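Momar reissue ships in May

The second Momar album returns on vinyl and CD in May through the Sollness label. Hưng Lương cut the new lacquers from the original quarter-inch tapes, which run at 30 inches per second. Side two had been transferred from a safety copy on every earlier pressing, with an audible loss above the cymbals. The master for that side was located in the Quách archive, in a box labeled for a different band.

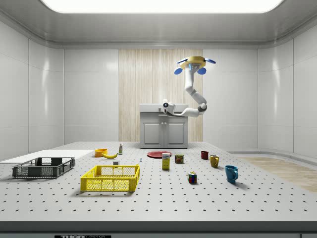
The CD adds four outtakes and a live set recorded in a 200-seat hall. Two of the outtakes are in mono, and tape hiss has been left in place. Lụa Hồ wrote the 20-page booklet — session dates, tunings and amplifier settings are listed by track. The long version of "Kesteck" is restored to its full length, with the organ coda that was faded early on the first release.
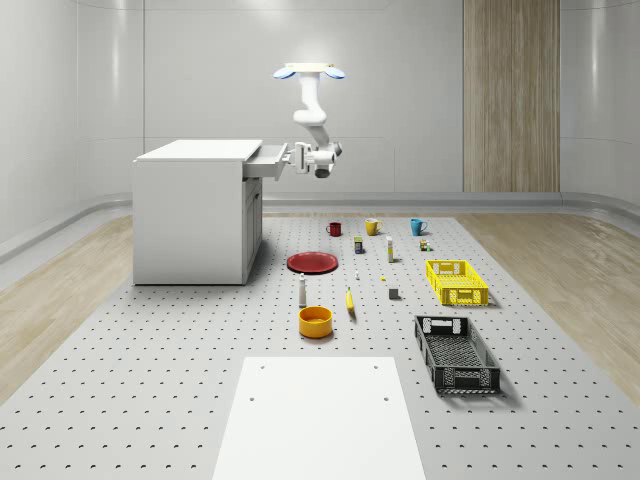 White cabinet with its top drawer open.

The vinyl edition is a single disc and omits the live set. Preorders are open to subscribers now; copies are sent in the order received.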